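Kitchen and front-of-house person wanted for the Skatcombe Supper Room (part time, could grow)

Posted 8/14/23

Hello! I'm Stuart Fairclough and I run the Supper Room at Skatcombe, up the steps behind the old chapel. We do one long-table supper a night, four nights a week, and I need somebody to help me do it before my knees give up altogether. If you like feeding people and don't mind a bit of noise, please read on, and forgive the length. I did try to write a short advert and it made the place sound like a works canteen.

A bit about us first. I started the suppers five years ago with a borrowed hob and a lot of my mum's serving dishes. We seat 30 on a good night. There's no menu to choose from, you get what I've cooked, and what I've cooked depends on what came down from Motside that morning (that's the farm at the top of the lane, they grow nearly all our veg and are very generous with the odd-shaped stuff). August is courgettes. I won't lie to you about the courgettes, there are a great many of them and you'll be grating them in your sleep. 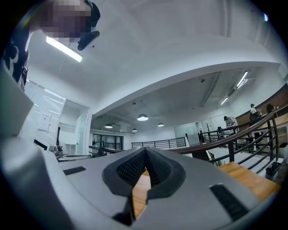 The job is split fairly evenly between cooking and looking after people. You'd come in at two and we'd have a cup of tea and work out what's what. Then it's prep until five, a sit-down meal together (always, even when we're behind, I'm strict about that one), and doors at half past six. Once people are in, you'd be out on the floor with the plates and I'd be at the stove shouting cheerfully. We swap over some nights so you get proper cooking time too. We're usually washed up and out by half ten.

Things you'd be doing most days:

Peeling, chopping, picking herbs, all of that
Making the bread dough for the next night (I'll teach you, it's my gran's recipe and it's very forgiving)
Laying the table and making it look nice
Taking plates out and bringing plates back
Remembering who can't eat nuts, and I mean really remembering
Pudding, if you're any good at pudding, as I'm not
Washing up with me at the end, radio on

You don't need a catering qualification. I haven't got one myself! You'll need a food hygiene certificate, but you can do it online in an afternoon and I'll pay for it and pay you for the hours. What I'd love is somebody who can chat to a table of strangers and also knows when to leave them be. If you've worked in a school kitchen, a pub, a care home, or you've simply cooked for a big family for years, I'd call that experience and I'd like to hear about it.
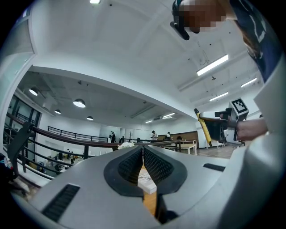
Money, then, as I always hate adverts that hide it. It's paid by the hour, above the minimum wage, and I'll give you the exact figure when you get in touch as it depends a bit on what you've done before. Tips are split evenly between whoever's worked that night, me not included. Holiday pay as normal. There's a 200 pound thank-you after your first three months, which I brought in when our last helper stayed on through the worst winter we've had and I felt a box of chocolates wasn't quite enough. You get fed, obviously, and you can take home whatever's left over (see courgettes).

Hours are four shifts a week to begin with. I shut for two weeks after Christmas and for one in the spring, and you'd know the dates well ahead. I'd like to open for Sunday-style lunches as well next year, so if you're after more hours there's a good chance they'll turn up. If you only want the four, four is fine.

Getting here: the 803 bus stops at the bottom of the steps and the last one back goes at ten to eleven, so we can always get you out in time for it. If you drive, you can park in the yard next to Szulc, the upholsterer's, who are lovely about it as long as you don't block their big doors. There are a lot of steps, 5 short flights from the road, and at present no other way up. I wish there were. The supper room itself is all on one level once you're in, but the store cupboard's down a ladder-ish sort of stair, and I can do all the fetching from there if that's a worry.

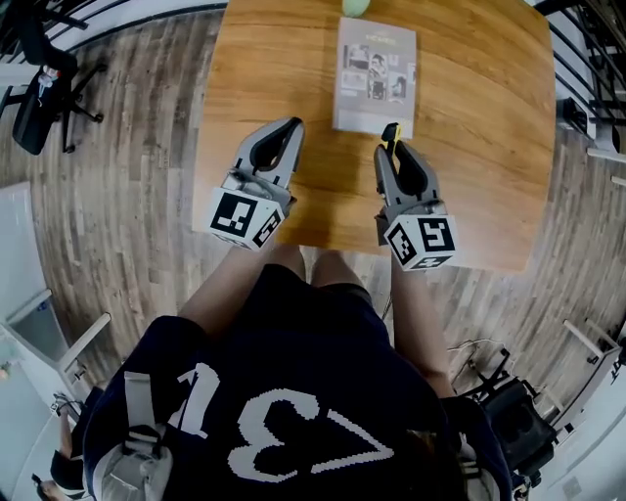 How to apply: please don't send a CV unless you've already got one lying about. I'd much prefer a letter or an email, a page or so, telling me who you are, when you could start, and the best thing you've ever cooked for somebody else. Drop it through the door or hand it in at Prerau, the bakery on the corner, and they'll pass it on with my morning rolls. I'll reply to everybody, even if it takes me a few days.

If we like the sound of each other I'll ask you in for a trial shift, paid at the full rate, and you'll eat with us afterwards. Bring flat shoes and an apron if you've a favourite, otherwise I've got plenty. I'd like somebody in place by the end of the month but I'll wait for the right person, so if you're working out your notice somewhere, write to me anyway.

Stuart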